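Acceptance checklist, kitchen and bench chores, June round
Site: Plakberg test kitchen and back shop
Inspector: Vija Hunt
Unit: Punent arm, two-finger gripper, supplied through Quiambao

Result codes: P pass, F fail, N not checked

1. Emergency stop within reach of operator. P
Comment: Pressed it three times, stopped three times. Best result of the day.

2. Walkway clear and marked. P
Comment: Tape is lifting by the sink. Replace before next round.

3. Clear cups and plates from table to rack. F
Comment: Pass mark is 80 of 100. The log shows plenty of attempts marked "complete" where the cup was on its side in the rack. Seton's people want those counted. I did not count them. If my nephew loaded a rack that way he would be sent back to do it again.

4. Wipe down counter, crumbs and one sticky spot. F
Comment: Crumbs moved from the left end to the right end. Sticky spot still there at 3:40.

5. Sort small parts into bins. N
Comment: Bins had not arrived. The supplier asked me to accept simulator results in their place. See below.

Simulator evidence for item 5

Quiambao sent run 917 with a note saying the grasp problem is closed. I went through what came with it and I am not ready to sign.
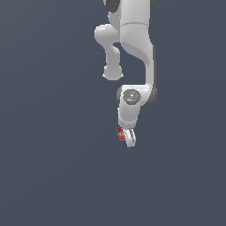

Run 917, simulator view. Arm folded, small red piece at the left side of the gripper.

5a. Piece is at the gripper. P

5b. Piece is held squarely between the fingers. F
Comment: I can't tell from this view whether it is between the jaws or alongside them. Ask for a second angle.

5c. Work surface and bin modeled. F
Comment: Plain blue background, no table, no bin. Our shop has a bench with a lip on it and a vise in the way.

5d. Release into correct bin. N
Comment: Nothing supplied.

6. Guarding and cable routing. P
Comment: One cable tie missing at the base – fitted on the spot.

7. Staff time saved. F
Comment: The brochure promises 200 chores a shift. Over the morning a person stood next to it the whole time, picking things up and resetting it. I would call that one chore done by two workers, one of them on wages.

Action before re-inspection
Quiambao to send bins and run item 5 on the real bench.
Seton to agree in writing what "complete" means for item 3.
Plakberg to keep the evening dish shift as it is – do not change the roster on the strength of this report.

Overall: not accepted for unattended work. Supervised trials may continue.
V. Hunt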